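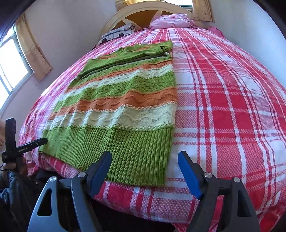

Pernura换季叠衣月开场，第一课从一件条纹毛衣学起

四月的Pernura，早晚还离不开外套，中午已经有人穿短袖出门了。每年这个时候，家家户户的衣柜都要翻一遍个儿，厚的往里收，薄的往外拿，床上、椅背上、晾衣架上堆得满满当当。今年多了件让人高兴的事：社区生活馆Turnitar把换季叠衣月办起来了，一办就是整月，课程全部放在卧室里上，就在床边，就用床面当桌子！

报名比主办方预想的热闹得多，首批34个名额在上午开放，午饭前就满了，后来又在晚间加开了一场。参加的人有刚搬出来独住的学生，有家里三代人共用一个衣柜的，也有自称“叠了半辈子还是叠不齐”的老住户。馆里原本准备了一份讲义，第一场上完就改了两稿，学员提的问题实在太具体：高领怎么办，毛衣下摆总翘起来怎么办，抽屉只有一个巴掌高又怎么办。

第一课的主角是针织衫。绿、橙、米白三色相间的条纹毛衣平铺在红粉白格子的床罩上，下摆那圈宽宽的绿色罗纹朝着床沿，已经搭过了床边，上半截则朝床头的方向翻折过来。颜色热闹极了，绿配橙，再衬着格子，光是看着就觉得春天真的来了。凑近了看，织法也各不相同，米白和橙色的宽条上有波浪形的凸纹，绿色那一段的纹理有点像编篮子。

课上花在这种毛衣上的时间最长，足有35分钟。针织衫软，有厚度，花纹凸起的地方又不肯服帖，一叠就鼓。讲师的办法是先慢慢铺，手掌从中间往两边推，把褶子赶到边上去，千万别拎着肩膀抖。罗纹下摆弹性大，容易往里收，要单独理一遍，顺着竖纹轻轻捋直，别横着拉。铺好了再看哪一边斜、哪一边直，斜的那边先往里收，后面的步骤就好办了。

“我以前都是拎起来对折，再对折，往柜子里一塞就完事。”一位学员说，“今天光是铺平就铺了三遍，铺到第三遍忽然觉得特别舒服。”

还有人问条纹能不能当尺子用。当然能！横条纹的毛衣自带参考线，左右两边的条纹对齐了，折线基本就正了。这个小窍门当场就传开了，下课后走廊里还有人在互相比画。

袖子的折法，课上教了两种。一种是往背后平着收，袖口朝下摆，适合要摞起来放的；另一种是袖子交叉在胸前，再从下往上卷，适合竖着插进抽屉。两种都试过以后，选卷法的人略多一些，理由很实在：找衣服的时候一眼能看到颜色，不用把一摞全掀开。不过厚毛衣卷起来像个枕头，抽屉浅的人家还是老老实实平着放。

为什么在床上教

策划阶段也讨论过用长桌，后来还是定在了床边。长桌好站人，可谁家也不会专门为叠衣服摆一张。床才是大多数人真正叠衣服的地方，软，有弹性，床罩自己还会起皱，在上面铺平一件毛衣，比在桌上难了一截。在床上练会了，回家立刻就能用。

Turnitar把两间样板卧室借给了课程，地址在Bastos街的老楼里，门口的自行车架旁边贴了路线。房间不大，每场要分小组轮流到床边动手，等着的人就在旁边看，边看边聊，气氛好得像一大家子在过节前收拾屋子。有人带了自家的毛衣，有人带了孩子的连体衣，还有人抱来整整一袋袜子，说要请大家集体想办法。

格子床罩意外地受欢迎。格子横平竖直，衣服摆歪了，对着格子一看便知，好几位学员回去后给馆里留言，说翻出了家里压箱底的格子床单，专门留着叠衣服用。也有不同意见：床罩颜色太鲜艳，浅色衣服放上去看得清楚，红色的放上去就找不着边了。馆里的建议是，浅色深色各备一块旧床单，按当天要叠的东西换着铺，没有格子，用一根长布条当基准线也行。

第二课：毛巾、绒布和所有不肯听话的东西

叠完毛衣，轮到毛巾。按理说毛巾应该最容易，方方正正的一块布，谁不会？可是绒面的毛巾蓬松，边角圆，对折之后上层总要滑开一点，叠到第三下就走样了。课上因此专门分出一段时间来讲绒布，讲完以后大家又自己练，练着练着就比起赛来，看谁的四个角最利落。

晚场的学员练得尤其起劲。一块大浴巾，两个人面对面各拿两个角，先拉平再走近，把角交到一个人手里，另一个人弯腰去捞新的折边，像跳一支很短的舞。两个人配合不好，浴巾就拧成麻花，满屋子都笑。一个人在家的话，可以把毛巾的一半留在床上，用床面帮忙托住，只管手里那一半，也很顺手。

小方巾的办法更多。对折成长条再三折，能立住；对角折成三角，再把两个尖角收进去，能变成一个小方包，放在旅行袋里不会散。三角折法刚开始看着松松垮垮，角也尖不起来，别急，绒布要压一压，用掌心从中间往外按，厚的地方多按两下。颜色亮的毛巾练起来心情也格外好，这一点全场意见一致。

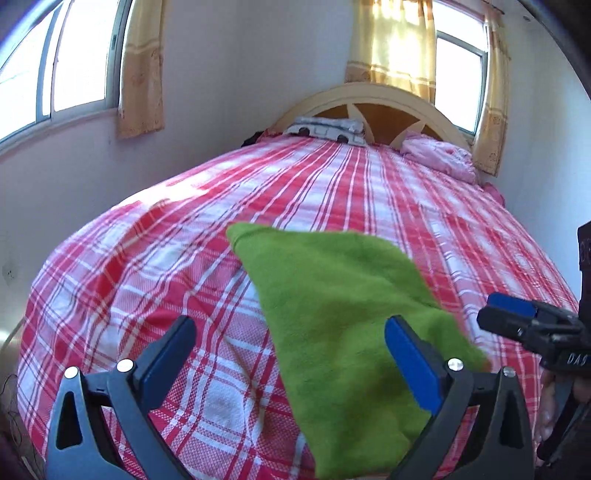 一块青柠绿，点亮整张床

毛巾课上最抢眼的颜色就是青柠绿了。绒面毛巾叠成一个不太规整的三角形，尖角冲着床中间，细细的绒毛和几道深一些的折痕都看得见，背后是红白格子床罩，一片阳光落在床的左上方，把中间那块格子照得亮亮的。奶油色的木床头也漂亮，顶上是拱形，橙棕色的底板上一道道浅色的光芒散开，像刚升起来的太阳。

床头还靠着一块叠起来的灰白花布，右边堆着粉色的毯子。毯子怎么收，也是问得最多的问题之一，馆里已经答应放进第三课。初步的安排是先教薄毯的三折法，再教厚毯怎么卷、怎么绑，绑带用旧T恤裁成的布条就够了，不必另外去买。

叠衣月不光教手艺。Turnitar和本地的Pramell旧物站合作，在生活馆门口放了回收箱，叠好却不打算再穿的衣服可以直接送过去，要求只有两条：洗干净，叠整齐。旧物站这季的目标是收到3000件，去年同期没有叠衣课，送来的衣服大多团在袋子里，光是分拣就很费工夫。今年头几袋拿出来，件件方正，标签朝外，站里的人打开袋子就乐了。

收来的衣服按厚薄和尺码分架，月底在Bastos街办一场交换市集，凭一件换一件，童装不限数量。市集的场地能摆下4000件，所以站里也欢迎大家把目标再往前推一推。毛巾、床单一类的织物单独收，旧一点没关系，会裁成布条和抹布，布条正好供第三课绑毯子用。

怎么参加

剩下的课程每周都有，上午场和晚间场内容相同，每人限报一场，在Turnitar前台登记就可以。课程免费，材料自带，最好准备一件针织衫、一条毛巾和一件“最不想叠的东西”。最后这一项完全自由发挥，前两场出现过带松紧的床笠、连帽浴袍和一件裙摆特别大的演出服，每一件都让全场围了上来，讨论到超时。

床笠的叠法在学员里已经小有名气：两手伸进相邻的两个角，手对手一合，把一个角翻过来套住另一个角，另外两个角照做一遍，最后四个角套在一起，放到床上理直边线，再往里收成长方形。头一回做多半要手忙脚乱，第二回就顺了，第三回会忍不住把家里所有的床笠都拿出来叠一遍。

不能到场的住户，可以到前台领一份改到第三稿的讲义，针织衫、毛巾、床笠各占一页，背面留了空白，供人记自家抽屉的深浅宽窄。讲义上特意印了一句提醒：叠之前先量抽屉。这是首场学员一起提出来的，好几个人回家才发现，辛辛苦苦叠出的漂亮方块比抽屉高出一指，只好重来。

晚间场六点半开始，建议早到一会儿，先把自己的衣服在旁边铺开看一看。首场之后，生活馆的留言板上已经贴满了各家衣柜的“成果汇报”，有整排竖着的毛衣，有按颜色排的毛巾，也有一张字条写着“袜子还在努力”。第三课的报名表下午放到前台，想学叠毯子的可以早点去拿。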